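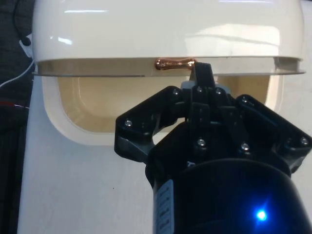
19 Jul 2023
Minutes by Nanna Zoëga

Westthorpe kitchen share, summer meeting. At the table: Brynhildur Ladefoged (chair), Snædís Bech, Þórey Bach, Sólveig Grímsdóttir and me with the notebook. We started late again, partly my fault (I had the key!).

1. Minutes from February. Read and approved. Þórey wanted "heated discussion" changed to "discussion", so I changed it.

2. The lidded container. This took up most of the evening. Snædís wants the white one with the domed lid to be our bread box, and she made a pretty good case for it. It's roomy, the lid is smooth so it should wipe down fast, and she loves the little copper-colored handle. Brynhildur isn't sold on the handle and thinks it's small for anyone with floury fingers. Sólveig asked if we could just buy a second Vokia tin like the old one, but those are 489 kroner now and there was a bit of a groan around the table. We agreed to try the domed one through the next two bake days and then talk again. Snædís will write a label for it.
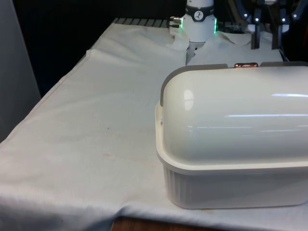
I asked where it's going to live, because the shelf by the window is full of Grultura jars and I'm not moving them a third time. Þórey offered the low shelf if she can take her cake pans home first. She'll do that before the next bake day. Agreed, and thank you Þórey!

3. Tablecloths. The white cloth has brownish stains and I'd like them out before the open kitchen. Sólveig will soak it overnight and try the Brøndum soap she swears by. If that doesn't work we can spend up to 80 kroner on a new one from the cash tin. Brynhildur would like a darker color next time, and I'm with her.

4. Open kitchen. We have 26 names down so far, and Snædís wants to bake 70 rolls. Brynhildur said that's a lot of rolls for one oven, so we'll start the dough the night before. I'm on butter and jam. Still need someone for coffee (Þórey said maybe).

5. Anything else. The drawer with the bread knives sticks. Sólveig will bring candle wax for the runners.

Next meeting at Brynhildur's place, and she's making soup. Please bring your own bowl.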